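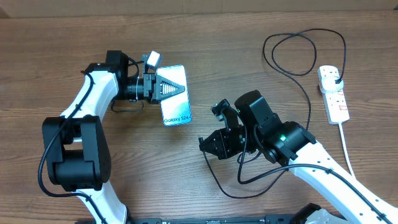 Ticket 115 - phone won't charge past 40%
Site: Trullville, front office
Status: open

Galaxy S24 stops at 40 or 41% when plugged in at the long table. Screen and touch are fine.

Tried so far:
Restarted the phone - no change.
Swapped the cable for a spare from the Nurmi cupboard - no change.
Battery protection was off. Left it off.
Moved to a wall socket in the corridor - reached 60% in about half an hour, then carried on normally.

Looks like the table supply. Skesalside to send a replacement power strip. Will retest with the old cable once it arrives.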